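thread on The Whitcombe Inheritance, as I finally finished it at 5 this morning and have opinions

anonymous, three volumes, out in the 1850s. mine's the Jukia paperback, 579 pages, tiny type, no notes at all. spoilers from about the middle of this thread

plot for those who've not met it – a governess, Hester, takes a post at a cold house in the north and finds the last governess's letters behind the nursery shutter. so you think, right, ghost. no ghost

first volume is slow. really slow. a whole chapter on who gets which pew. stick with it, the pew business comes back

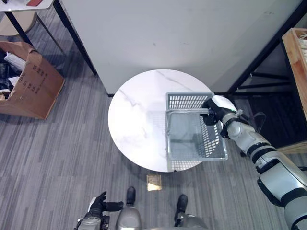
Grey basket, marble-topped table.

what I loved – Hester is cross. properly cross, on the page, for pages at a time. she's rude to the curate and she's rude to the aunt and the book lets her get away with most of it

the letters are the best bit. the other governess writes like someone talking fast in a corridor. I'd have read 200 more pages of her and a lot less of the uncle's lawsuit

which, the lawsuit. I read it twice and still couldn't tell you who owns the mill

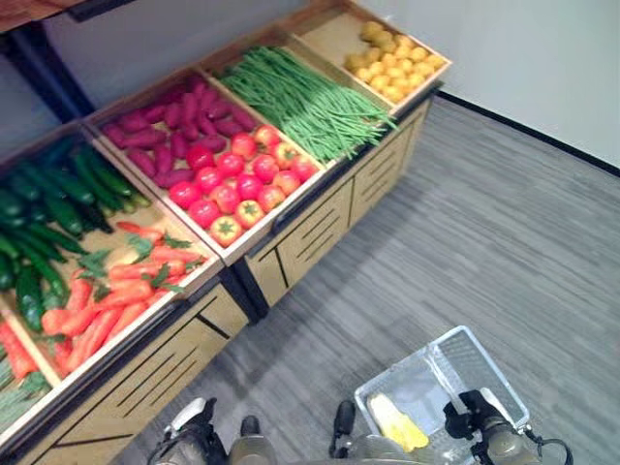
Wukon Reads
Reading thread, part two

back, had tea. SPOILERS now

so the ship. the uncle's money is all tied up in a ship called the Dondirari and for two volumes people just mention it at dinner. "no word of the Dondirari." pass the mustard. I got so used to it I stopped noticing, then the word comes and I had to put the book down

it isn't the sinking that gets you, it's the aunt carrying on with her sewing and asking for the lamp to be moved

then volume three goes a bit mad. two deathbeds, a missing will, a cousin back from Canada who'd been mentioned once I think?? he gets the best speech in the book and then leaves again

the novel first came out in 12 monthly parts and you can feel it, every so often a chapter stops dead on a door opening. worked on me every time tbh. part seven ends with a hand on the shutter and I was reading on the bus and missed my stop

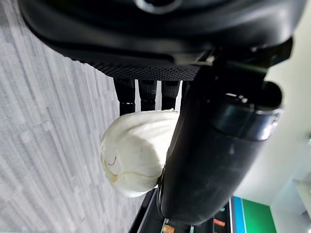 Is it worth reading if you don't get on with long Victorian novels?
Try volume one up to the discovery of the letters. If those don't grab you the rest won't either, the style doesnt change much after that.

ok the ending. Hester turns down the curate (good), turns down the cousin (hm) and opens a school in the town with the aunt's money. last chapter is mostly her arguing with a builder over the roof. I thought it was great

lots of older readers seem to have hated it, the preface quotes one notice calling it "a marriage novel with the marriage left out". would put that on the cover myself
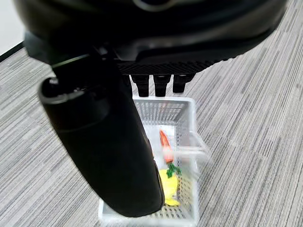
one reply says the school only happens because the aunt is guilty about the first governess, and that she must of read the letters years before Hester did

hadn't thought of that and now I need to go back to the sewing scene. there's a line where she says the nursery was always draughty by the shutter. ugh. she knew

that makes the money a lot less cosy. also explains why she never once goes upstairs after chapter four

small moan about the Jukia edition – at least one page where the same paragraph prints twice, and the list of parts at the back doesnt match the chapter numbers. binding's held up though

rereading the letters in August, just the letters, in date order, skipping the lawsuit entirely. shout if you want to read along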